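We use cookies to improve your visit. Accept / Manage settings

Changing and setting the fingers on a hand-held gripper
Noelia Mateos
November 2018
5 min read

The Cliromach sheet says the curved fingers "need no routine adjustment". I don't believe it. I've had the Fesus gripper in pieces often enough to say that they do, and that most of the dropped cloth that gets blamed on software is a finger sitting crooked.

You need a hex key that fits the screws properly, a dry rag and an old shirt. Skip the setting jig Nivdale sells. I tried one in September and the fingers came out no straighter than they do by eye.

1. Take the gripper off any power and let the fingers fall open. Wipe the ribbed inner faces. Lint packs into the ribs and a packed rib grips like glass.

2. Slacken the screws at the tips, the shoulders and the base by half a turn each. Don't take them out. The makers tell you to strip the lot, and I have yet to hear a good argument for it.

3. Close the fingers by hand until the tips touch. If one arrives higher than the other, move it at the base. Shifting it at the tip hides the fault for a week or so.

4. Tighten base first, then shoulders, then tips, going from left to right and back. Snug will do. People lean on the key and round the sockets.

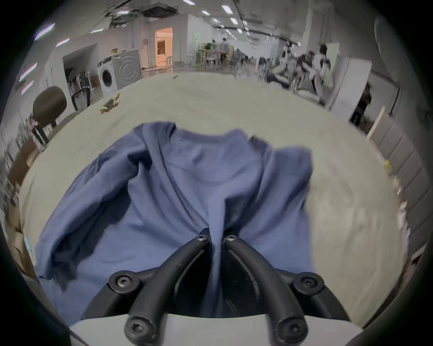 5. Try it on cloth. Lay the shirt loosely on a table, pinch up a narrow fold and draw it towards you. Fine ribbed knit is a fair test, much fairer than the stiff cotton square in the box, which almost anything can pick up. Repeat with the fold running the other way.

6. If the fold creeps out to one side, go back to step 3. If it slides straight out, clean the ribs again before you touch a screw.

My log shows 1,042 closes between the last two settings. Cifuentes quotes a far longer interval for the same fingers, but doesn't say what they were picking up. I check mine every morning and keep 2 spare screws taped inside the lid.

Get our workshop notes by email. Unsubscribe at any time.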